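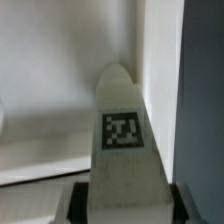
# Dreto Street Community Garden: Fall Planning Meeting

Oct 14, 2025, 6:30 pm, back table of the library annex

**Present:** 26 members, which is our best turnout since the spring seed swap!

## 1. Last meeting's minutes

Approved with one fix: the hose reel went to the north gate, not the south one.

## 2. How the season went

What a year for tomatoes. The weigh-in book closed at 491 pounds for the food pantry, and that's before the last of the winter squash goes over. The pantry asked for more of the small yellow squash next year and a bit less chard (fair enough, we buried them in chard).

The pole beans on the Kukov side did far better than the ones along the fence. General feeling is that the fence rows dry out too fast in the afternoon. Several people want to try drip lines there next summer, and one member already has a spare kit in the garage.

Peppers were slow everywhere. The plots that used black mulch got fruit earlier, so there was a lot of excited talk about doing that across the whole east row.

## 3. Compost

The two new bins are filling up nicely and the older one is ready to sift. Please, please chop up corn stalks before they go in! Whole ones jam the fork. Citrus peel is fine in small amounts. No bread.

Sifting day will be the first dry Saturday. Bring gloves and a bucket, and stay for cider.

## 4. Garlic

Easily the liveliest part of the evening. Planting starts as soon as the squash beds are cleared. We had a long and very happy argument over hardneck versus softneck and ended up agreeing to plant both, hardneck in the upper beds and softneck by the shed. Cloves go in pointy end up, with straw on top before the first hard freeze.

Brimel Nursery is holding a sack of seed garlic for us at last year's price. Pickup is by the side door.
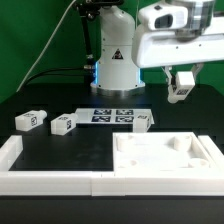 Anyone who saved their own heads from this summer is welcome to add them to the mix. Label your row, with the variety name if you know it and "mystery" if you don't. We'll do a roasted garlic tasting once it's all cured next year, and there are already more offers to bring bread than we can eat.

## 5. Tool shed

The door sticks again. A member with a plane will shave the bottom edge. Two trowels and the good loppers are missing, so check your car trunks. Motion to buy a new wheelbarrow tire passed with no one against.

## 6. Plot renewals

Forms are due back before Thanksgiving. Fees stay the same. The waiting list is long, so if you're moving or want a smaller plot, let us know early and we can get a new neighbor growing by April.

The Xiong Lane corner plot is being turned into a shared herb bed. Mint stays in pots!

## 7. Other business

- Bulb swap: yes, same spot as last year, bring paper bags.
- Rain barrels get drained and flipped at the end of the month.
- A question came up about keeping bees. Lots of interest, but we need to read the city rules first. On the agenda for next time.

**Adjourned** at 8:05 pm. Leftover squash muffins are in the annex fridge, top shelf.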